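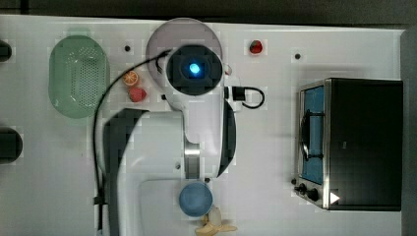 Play food and a green strainer on the tabletop, with the toaster oven at right.

Play Kitchen Collection Open for Loan

The Vellholm Family Library has added play kitchen sets to its lending collection. Member households may reserve them beginning May 6, 2024. The addition follows a survey conducted in April, in which 264 of 431 responding families asked for more pretend-play materials.

Contents vary from set to set. Pieces now in the collection include an orange slice, an apple, a strawberry and a banana, as well as strainers and bowls. Each set is lent for 6 weeks and may be renewed once if no other household is waiting.

Borrowers are asked to wash all pieces in warm, soapy water before returning them and to check the contents against the card in the lid. Missing items should be reported at the desk — there is no charge for the first lost piece.

Akinyi Rashidi, Collections Manager, will accept suggestions for further sets through the end of the season. Reservations may be made with Njoroge Mosoti at the front desk or by telephone at extension 902.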